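Cunden 短片与口述影像资料集 说明文件

版本：2
维护人：Siiri Luik
最后修改：2021年7月16日

一、这是什么

本资料集收录独立电影人 Mesfin Mamo 的短片作品、拍摄笔记和口述访谈的文字稿。Mesfin Mamo 早年学习舞台摄影，后来转到纪录片，长期在高原的小镇和村庄里工作。他的影片多数没有公开发行，只在社区放映和小型影展中出现过，所以研究者一直很难找到完整的版本。

整理工作由 Jerus 影像工作室发起，Nuria Gebremichael 负责访谈，Mihret Gebreyes 负责字幕与翻译，我负责文件结构和这份说明。中文不是我的母语，如果有表达不准确的地方，请以英文版的字段名称为准，也欢迎来信指正。

二、内容范围

资料集分为3个部分。

films：影片文件。包括完成片，以及两部没有完成的作品的粗剪。粗剪没有调色，声音也没有混录，请不要把它们当作作者的最终版本来评论。

interviews：口述访谈的文字稿，共8次。每次访谈单独保存为一个文本文件，说话人用姓名缩写表示。录音本身不在公开版本里面。

notes：拍摄笔记和分镜草稿的扫描件。原件是手写的，一部分用铅笔，扫描以后仍然比较淡。我们没有做增强处理，因为不希望改变纸张和笔迹的样子。

宣传海报、影展手册和私人信件没有收入。信件涉及其他在世的人，家属希望暂时保留。

三、文件命名

影片文件的名称由作品短名、版本和语言组成，中间用下划线连接。例如 berhe_final_am 表示影片《Berhe》的完成版，阿姆哈拉语对白。版本有三种写法：final 是完成版，rough 是粗剪，fest 是影展放映版。《Berhe》的影展放映版片尾比完成版短，少了一段清唱，引用的时候请写清楚用的是哪一个版本。

访谈文件按录制的先后编号，不按话题编号。一次访谈里常常谈到好几部影片，如果只想找某一部影片的内容，请先看 index 文件，里面列出了每部作品在各次访谈中出现的段落。

notes 里的扫描件沿用原来笔记本的页码。有的页码重复，有的跳过，这是作者自己写的，我们没有改。

四、元数据字段

title_original：原片名，使用原来的文字。
title_latin：拉丁字母转写。转写方式前后不完全统一，以作者本人在片尾使用的拼法优先。
duration：片长，以分钟为单位。最长的一部是《Sternetti》，75分钟。
format_source：来源载体，例如胶片、磁带或数字文件。
role：Mesfin Mamo 在该片中的工作，可以是导演、摄影、剪辑，或者几项同时。
language：对白语言。没有对白的影片写 none，有歌唱但没有对白的也写 none，并在 remarks 中说明。
rights：权利状态，见第七节。
remarks：自由文字，长短不一。

请注意 role 字段。早期有几部影片是集体创作，片尾没有分工。我们根据访谈填写了这个字段，但是不同的人记忆不同。例如《Sternetti》的摄影，Mesfin Mamo 说自己只拍了室内部分，而当时的录音师 Upendo Massawe 认为外景也有一半是他拍的。两种说法都写在 remarks 里，字段本身填的是作者本人的说法。

五、访谈与转写的方法

访谈采用半开放的形式。Nuria Gebremichael 事先准备了问题，但是谈话一般很快离开问题单，我们也没有把它拉回来。作者习惯从一个地方、一种声音讲起，然后才讲到影片，所以文字稿里有不少看起来和电影无关的段落，例如怎样修磨坊的水渠，或者集市上卖盐的人怎样喊价。这些段落全部保留，其中好几段后来可以和影片的镜头对上。

转写由 Mihret Gebreyes 完成初稿，再由 Nuria Gebremichael 对照录音校对。停顿用省略号表示，较长的停顿写在方括号里。笑声、咳嗽和口头重复一般省略，只有影响意思时才保留。听不清楚的词标为 [unclear]，不做猜测。

翻译稿和原文稿分开放置。翻译时遇到地方名称和手艺用语，先保留原词，再在后面加解释。有些词我们没有找到合适的译法，比如作者常用来形容清晨光线的一个词，在不同段落里译法并不相同，原文稿里可以看到原词。

第三次访谈后半部分的录音有电流声，校对花了比较长的时间，文字可能仍有错误。第六次访谈里有 Upendo Massawe 参加，两个人常常同时说话，分段是按照主要说话人来处理的。

六、已知问题

1. 《Berhe》粗剪的声音和画面不同步，从中段开始越来越明显。来源磁带就是这样，我们没有修正。

2. 部分字幕文件的时间码以影展放映版为准，配合完成版使用时，片尾会错位。

3. index 文件还没有包括第八次访谈，计划在12月的更新中补上。

4. notes 中有几页上下颠倒。请不要自行旋转以后再传回给我们，这样会使校验值改变。

5. 《Sternetti》的年代有争议。片尾没有年份，作者本人在两次访谈中给出的年份也不一样。元数据里这一项暂时空着，等找到冲印单据以后再填。

现场查阅

没有放入公开版本的录音，可以在 Jerus 影像工作室的资料室里听，需要提前写信预约，并说明研究题目。资料室里有白色的大格架，旁边立着一台白色的电器，底部带小脚轮，有一根细的白色电线垂到瓷砖地面上，走动时请留意脚下。录音只能在工作室的电脑上播放，不能拷贝，可以做手写笔记。
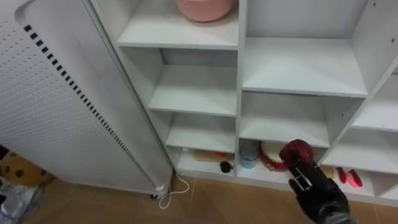 七、权利与使用条件

影片的著作权属于 Mesfin Mamo 本人，集体创作的作品由全体参加者共有。访谈文字稿的权利由受访人和 Jerus 影像工作室共同持有。

研究、教学和非营利的放映可以免费使用，但是放映之前请写信告诉我们时间和地点，作者希望知道自己的影片在哪里被看到。商业使用、重新剪辑，以及把片段放进其他影片，都需要得到作者的书面同意。粗剪不可以公开放映，课堂上可以使用片段。

村庄里的被拍摄者当时都是口头同意，没有签过文件。如果有人认出自己或者家人，并且希望撤下某个段落，请与我们联系，我们会先停止公开，再和作者商量。

八、引用方式

建议写法：Mesfin Mamo 作品与口述资料，Cunden 资料集，第2版，Jerus 影像工作室整理。引用访谈时请加上访谈编号和段落号，引用影片时请加上版本短名。

九、更新记录

第2版：增加第七次和第八次访谈；改正《Berhe》的原片名拼写；role 字段改为可以填写多项；补充 notes 的页码说明。

第1版：首次整理，包括影片和前六次访谈。

十、联系

关于文件结构和下载问题，请写给 Siiri Luik。关于访谈内容和翻译，请写给 Nuria Gebremichael 或 Mihret Gebreyes。来信用英文、阿姆哈拉文或者中文都可以，中文来信由我回复，会慢一些。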